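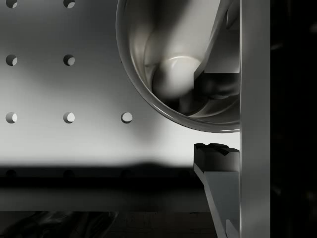 About us

Hello! I'm one of the people behind Hovik, a small research group that teaches simulated robot arms to pick things up and put them down again. We share a corridor with a firm called Rondex, who make much nicer coffee than we do, and most of our good arguments have happened in their kitchen.

I started the group with Remo Trummer after we'd both spent too long on the same problem from opposite ends. He had a planner that was clever and slow. I had a learned controller that was quick and a bit daft (it would close its fingers beautifully on thin air). One June we bolted the two together, mostly to settle a bet, and that became the method we call Harju.

The idea is simple enough to explain over lunch. The controller suggests a handful of moves and the planner only gets to veto the silly ones – it never writes a move of its own. We train on short runs, and every run that gets vetoed goes back into the pile, so the controller sees plenty of its own near misses. Everything happens in simulation, in a set of virtual rooms we named Dudunau.

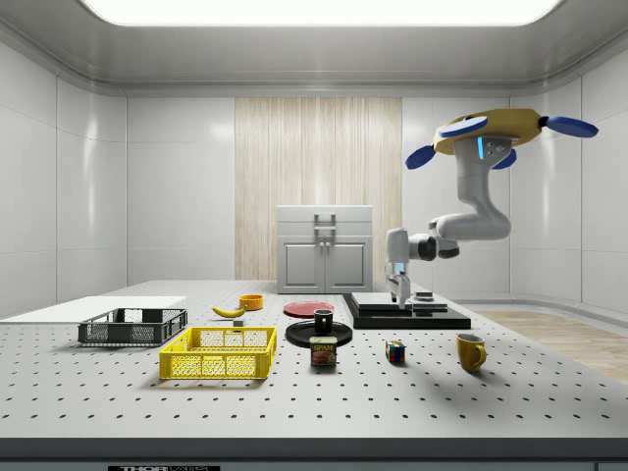

Heikki Hakala wrote to us after our first talk: "I like the veto, but how do you know the controller is learning anything? It might just be getting better at guessing what the planner will let through." Fair point, and it bothered us for weeks! So we now run every test twice, once with the planner and once with it switched off completely.

The numbers, then. On our standard set of 1,000 trials, the controller by itself managed 700 successful placements after training with vetoes. Trained the old way, it managed 550, and we were quite proud of that at the time. With cluttered tables the gap shrinks and I'd be fibbing if I said we understood why. Remo thinks it's the way we score a nudge. I think we're still too mean with the vetoes early on, and we've got a fresh batch of runs going to find out.

We keep a list of failures on the shared drive and it's up to 41 kinds now. My favourite is number 55 (we never renumbered after merging the duplicates), where the arm sets an object down perfectly and then knocks it over on the way out.

We're always glad to hear from students and from anyone who has tried something similar and watched it fall over. Bring a question, or a result that doesn't make sense to you, and we'll have a look at it together. Mornings are best, as the long runs tend to finish overnight and we're all sat there with the logs by nine.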